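Harish Sisodia on the Night He Lost the Script to Kekier

Thursday
By Delia Pereyra
2 min read

Harish Sisodia has talked about the time he walked onto the set of his TV drama without a page of script and had to make up a full scene in front of the crew.

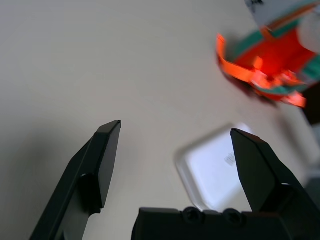 Sisodia told it as a story against himself, saying he had left the pages in the back of a taxi and didn't notice until he was in costume. He plays the older brother in Kekier, a family drama now in its second season, and the scene was his longest of the year.

"It ran 15 pages," he said. "I had written all over them. Where to breathe, where to sit down, when to look at my mother. I didn't know the lines without those notes."

He called the taxi company twice and got a recording both times. Then he asked the script supervisor for a spare copy and was told the printer had quit that morning. The only other set belonged to the director, who was using it.

"So I said I was ready," Sisodia said. "I don't know why I said that. I was 4 years into this job and I still couldn't tell a director I had a problem."

The scene has the brother coming home after a long absence to ask for his share of the house. Sisodia remembered the beginning and the end. In the middle, he said, he talked about a bus ride, a sick dog and the price of onions, none of which had been written. The actress playing his mother answered every line.

"She told me the dog was fine," he said. "I had just invented that dog. She looked me in the eye and said he was asleep in the kitchen."

The director stopped them after the first take and asked where the dog had come from. Sisodia admitted what had happened. They broke for lunch, a copy was found, and the scene was shot again as written. When the episode aired, though, a short piece of the first take was in it, and the dog has been mentioned twice since.

Viewers have sent him letters asking what it's called. "It doesn't have a name," he said. "If the writers want to give it one, that's up to them. I'm staying out of it."

The script never came back. The driver did phone a week later, but about an umbrella, and it wasn't Sisodia's.

He said he now learns his lines at home, out loud, before he writes anything on the page. He also keeps a second copy in his dressing room, in a drawer under his shoes.

Sisodia will next be seen in Undel, a stage comedy in which he plays a hotel clerk. Rehearsals start in January. He has read the play once and thinks it is funny, but he is nervous about working without a second take.

"I asked if there was a dog in it," he said. "There isn't."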